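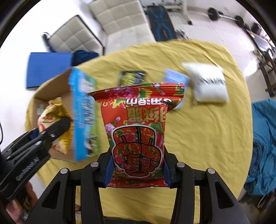
Dry goods store, Sudness site. Monthly check, July. Walked round by Joana Cunha, starting 7.40 am. Items are marked OK, Action or Not checked, with a comment where one is needed. Packets with foreign-language labels are still being shelved without an English sticker. A red snack bag with a peony pattern and large Chinese characters needs one as much as the Nultach rice does, and the only English word on the front of that bag is OPEN. Look at the top seals as well: that one is wrinkled and has a small tear at the corner.

1. Floor clear and swept
OK. Some rice under bay 4, swept up during the check.

2. Stock off the floor
Action. Two sacks of Loureiro flour were standing against the back wall. Moved to a pallet. Please tell the morning delivery driver where the pallets are kept.

3. Shelving fixed and level
Action. Bay 2 rocks when pushed. The plate on the upright says 300 kg a shelf, and the bottom shelf is well under that, so the load is fine. The wall bracket has lost a bolt.

4. Seals and packaging
Action. Torn packets go in the grey tub by the door and are written in the returns book. Do not tape them up and put them back.

5. Allergen labels
Action. Stickers must show the product name, allergens and best before date in English. The sticker roll ran out and the new one is on order from Prudano, order 570.

6. Date rotation
OK. Oldest stock at the front in every bay except the pulses. Sorted on the spot.

7. Signs of pests
OK. No droppings or gnawing. Bait box 41 had been pushed behind the freezer and is back in its place by the drain.

8. Fire door
OK. Opens fully and shuts by itself. Keep trolleys out of the passage, as last month.

9. Extinguisher
OK. Tag 244, pin in, gauge in the green.

10. Lighting
Action. Tube over bay 5 flickers. Reported in June and again now.

11. Step stool
Not checked. On loan to the kitchen.

Bay 2 bolt to be done first. Top two shelves to stay empty until it is.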